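4. Preparing the work surface

Before the arm can be taught any positions, it needs a surface with marks on it. Please do this chapter after the base is bolted (chapter 3) and before you switch on the Runder controller for the first time. With two persons it takes nearly 90 minutes. One person can do it also, but the paper is then difficult to keep straight.

You will need:

Brown wrapping paper, matte, not the waxed kind
Blue masking tape
A steel ruler and a soft pencil
A sharp knife
A dry cloth

4.1 Laying the paper

1. Clear the bench and wipe it with the dry cloth. Sawdust from the other half of the workshop arrives everywhere, also under things.

2. Unroll the paper and leave it flat for 30 minutes with books on the corners. Paper which comes fresh from the roll wants to curl back.

3. Push the paper up to the base plate. It must not go under the plate.

4. Fasten the edges, starting from the middle of each side and working to the corners.

Note: Small wrinkles do no harm. A fold that you can feel with the fingernail should be pressed out, or the fingers of the gripper may catch it at low height.

4.2 Marking the grid

5. Draw the centre line first, in pencil, starting at the middle of the base plate and going straight away from it. All other lines are measured from this one.

6. Draw the remaining lines. In our workshop the cells are 166 mm wide. You may choose another size, but write it in the settings file under "cell_width" before chapter 6.

7. Cover the pencil lines with tape. Press the tape down with the side of the ruler, not with the thumb.

8. Tear or cut the ends as you like. The tape does not need to be continuous.

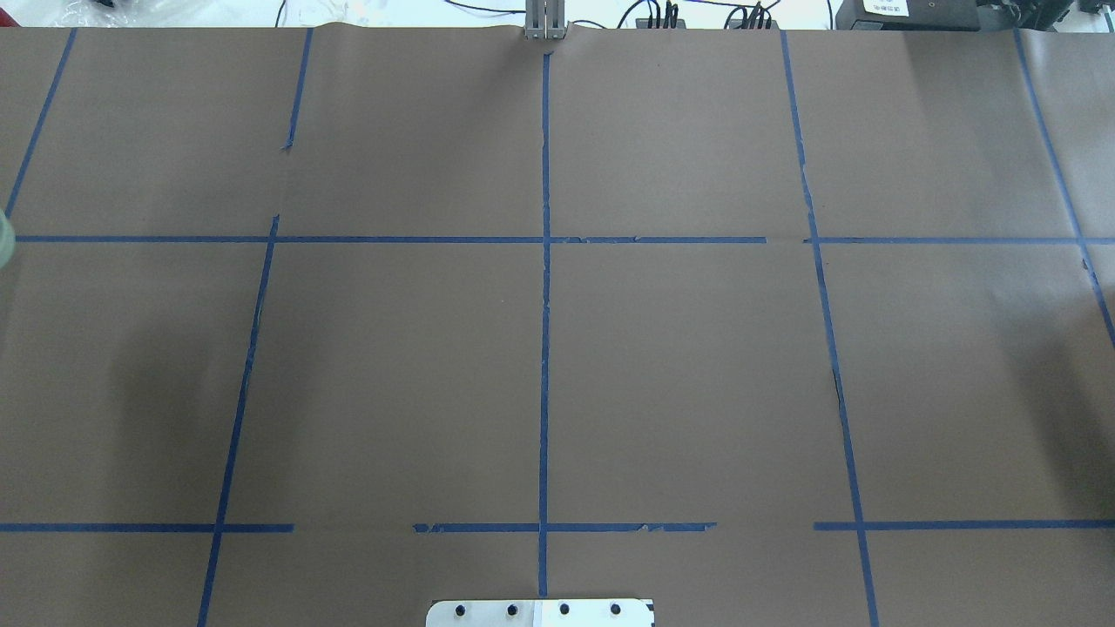
The coordinates in the Collia software come from the pencil measurements, and the tape is only a help for the eyes. When you place a part by hand, you look for the cell, and the program already knows where the middle of this cell is. For this reason we did not replace the strips in the lower row, although they have gaps and the ends are frayed. The kink in the long line on the right side can stay as well. What must be right is the centre line, as it should run from the base plate to the gripper when the arm is stretched forward in its zero position.

9. Send the arm to its zero position with the hand controller, at the slowest speed. Look from behind the base, with one eye closed, along the centre line.

10. If the gripper stands to the left or right of the tape, do not move the tape. Loosen the base, turn it a very little, and tighten again. Repeat step 9.

Caution: Keep both hands away from the paper while the arm is powered. Abelardo Espinoza wrote the first version of this guide with a pinched finger, and the typing was slow.

4.3 Cables

11. Keep all cables behind the far edge of the paper. The connector blocks can stand there too, if the arm cannot reach them.

12. Move the arm by hand, with power off, to the far left and the far right. Watch if any cable becomes tight.

Note: The Vendico power supply has a short lead. Please do not extend it across the paper. Ask Ashwin Subramaniam for the longer one, it is in the drawer marked Wijaya.

4.4 Changing the paper

Our present sheet has been in use since November. The counter in the controller showed 1,523 cycles when I last looked, and the paper is still good enough. Change it when it is torn through, or when there is oil on it – oil makes the tape come loose. After a change you must repeat steps 5 to 10, also when the new sheet looks to be in exactly the same place.

Continue with chapter 5, Teaching the first position.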